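4.2 Leaving rooms alone: how households and schedules grew together

The most exciting result of the study came from a part of the log we had almost left out of the analysis. We had asked households to set a cleaning schedule for their robot vacuum in the first week and then change it whenever they liked. Our guess was that schedules would settle quickly and stay put. They did nothing of the kind! Across the 68 homes in the Verovmont sample, people kept adjusting start times, room order and no-go zones right up to the last week of the trial, and the changes tell a lovely story about how a machine finds its place in a home.

Early changes were mostly about noise. Households that had picked a morning start often moved it once they heard the dock emptying itself through a kitchen wall. Several went to Saturday afternoon, when everyone was out, and one family in the Ellero apartments settled on 3:40 p.m. because the school bus arrived at 4. We find this kind of precision delightful. It shows up nowhere in the manuals, and none of the default schedules we looked at would have suggested it.

Later changes were about rooms. Kitchens and hallways were cleaned more often as the weeks went by, while bedrooms drifted toward one or two runs a week. When we asked why, people talked about bedding that hung to the floor, charging cables, slippers, and the simple fact that a bedroom door tends to be shut. A participant with two large dogs put it well: "The hallway gets dirty while I watch. The bedroom can wait until I've picked everything up." Picking things up before a run, which we call floor readiness (Figure 4), was the strongest sign of whether a bedroom run would finish without help.

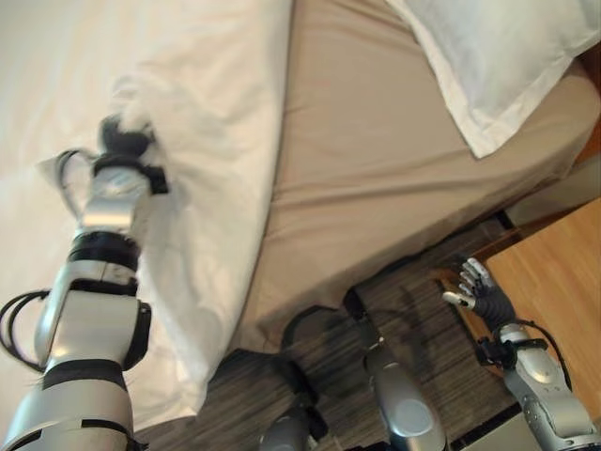 Figure 4. A bedroom with the bed partly covered.

Floor readiness also changed how people felt about the machine. In homes where somebody cleared the floor as part of another habit, such as making coffee or taking out the trash, the vacuum was described as "easy" or "part of the routine." In homes where clearing the floor was a job of its own, the same model was described as "needy." The hardware was identical, the floor plans were often mirror images of each other, and yet the two groups could have been reviewing different products. We think this deserves a lot more attention than it has had.

We logged every stop that needed a person to step in. Over the first 1,000 scheduled runs, rug tassels were the leading cause, followed by cables and then by chair legs set too close together. Tassels dropped away quickly as people learned to fold rug edges under or draw a no-go strip along them. Cables were far more stubborn. A phone charger comes and goes with its owner, so a map drawn on Monday says very little about where the cable will be that night.

The Ansah scheduling app, which we used in all homes, lets users pause a single room without touching the rest of the plan. This small feature turned out to be a favorite. It was used in 19 homes during the first two weeks, and by the end of the trial most participants named it when asked what they would miss. People paused a room for a visiting baby, a jigsaw puzzle on the carpet, wet paint on a baseboard, and a cat that had claimed the space under a dresser. A pause takes one tap and ends by itself the next day, so forgetting about it costs nothing.

Battery size mattered less than we had expected. Homes under 800 square feet were finished on a single charge in nearly every run, and in larger homes people did not seem to mind a return to the dock halfway through, as long as the vacuum went back to the right room afterward. Trundine units, which show the remaining rooms on the dock display, drew warmer comments on this point than units that only reported progress by phone.

There are limits to all of this. Our homes had mostly hard floors, and few had stairs. Participants were also willing to write a diary entry after each problem, and that alone may have made them more patient than most owners. Section 4.3 takes up the diaries in more detail, beginning with the entries on pet hair and brush cleaning.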